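Murngate library to stay open later from January

8/28/22

The Murngate public library will add 10 hours a week to its schedule starting in January, the town council decided at its last meeting. The building now closes at 5 p.m. and will stay open until 7 p.m. on weekdays.

The change follows a petition with 129 signatures, most of them from residents who work in Lirkell and get home after the doors are locked. The council set aside money for one part-time clerk and for extra cleaning.

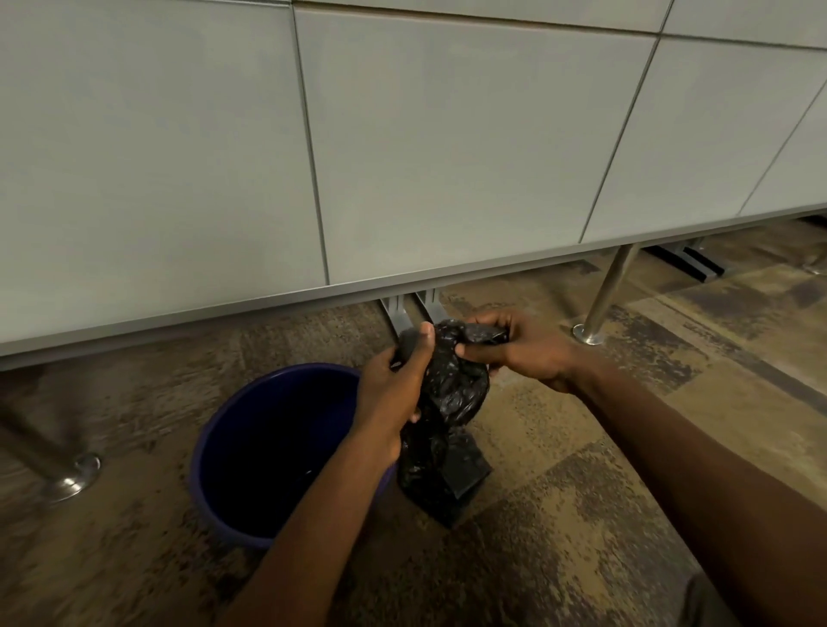 Mamta Maurya told the council she would have liked Saturday evenings too, but that the new hours would at least let her pick up books on her way home from work.

The library has 2,001 cardholders. Borrowing dropped when evening hours were cut, and the children's reading group moved to the school on Villalba Street. The group has asked to come back and would meet in the back room twice a month. It has some 30 members.

Nicanor Arellano, the library director, said the front desk will be staffed until closing. Returns will still be accepted through the outside slot overnight. Office work such as mail, trash and supply orders will move to the morning shift.

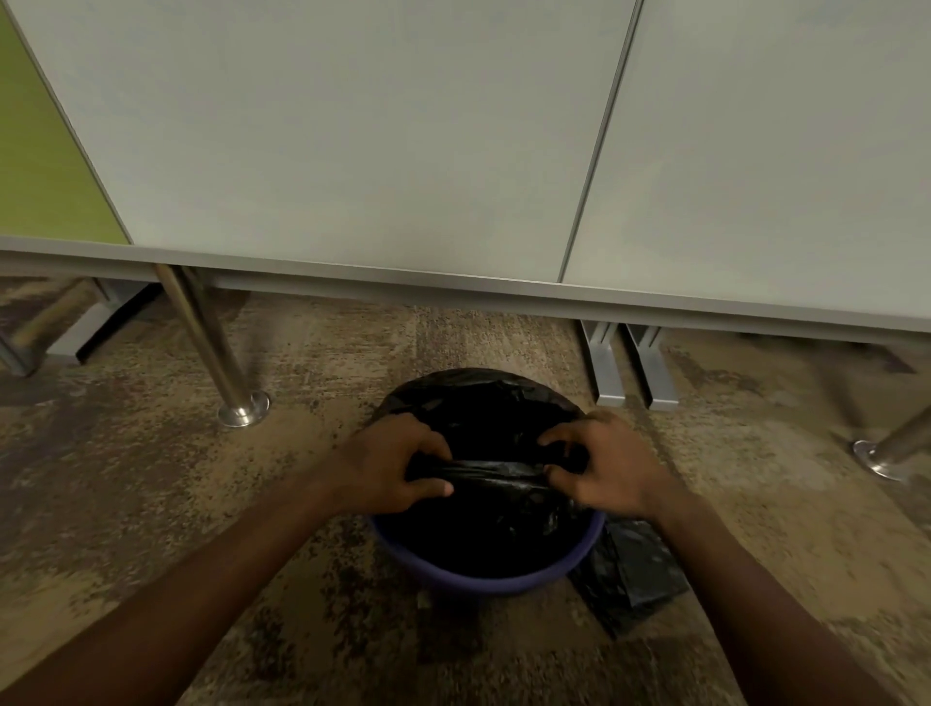 A black liner goes into a waste bin under an office desk.

Applications for the clerk position are open at the town hall on Tamia Road. The council will review the new schedule after six months. Holiday closings stay the same, and the meeting room can still be booked by phone.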